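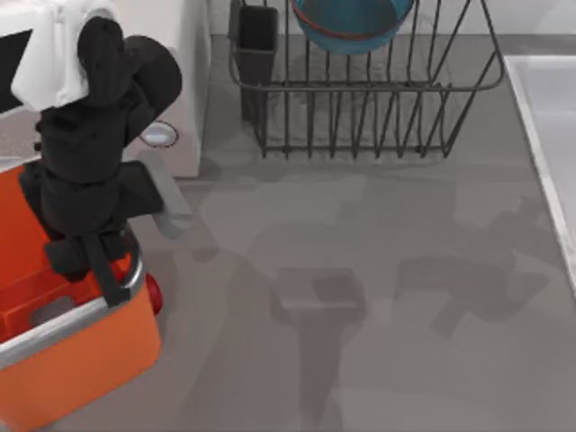
What does Semthorpe do?

We try out grippers, arms, cameras and controllers for people who are about to spend money on them, and then we tell them which ones we'd buy.

Semthorpe was started by Erzsébet Pap and Marisol Tapia after they had each bought the wrong gripper, from different sellers, for the same job. They met while trying to return them.

Most of our work begins in simulation. We build a kitchen counter, put in a sink, a dish rack and a bin, and let every candidate have a go at the same chores. A simulated bowl costs nothing to drop, and we have dropped plenty. Grippers that do well there move on to the bench, where the bowls are real and Marisol buys them.

Rims are our specialty, if a company can have such a thing. Almost any gripper can pick up a cube, and the brochures are full of cubes. Hooking a set of fingers over the edge of a bin and keeping them there is a ruder test, and it is usually where the sales call goes quiet.

Each gripper gets up to 400 runs per task, on the same arm and with the same controller settings. Our scoring tool is called Zindex. It was named late on a Friday and we have learned to live with it. The test kitchen is called Böttcher, and Erzsébet won't discuss why.

A full comparison costs $2,099 and takes nine working days. You get the scores, the recordings of the failures and a recommendation in plain English. Sometimes the recommendation is to keep the gripper you have. We charge the same for that one.

We take no commission from manufacturers. Two have offered.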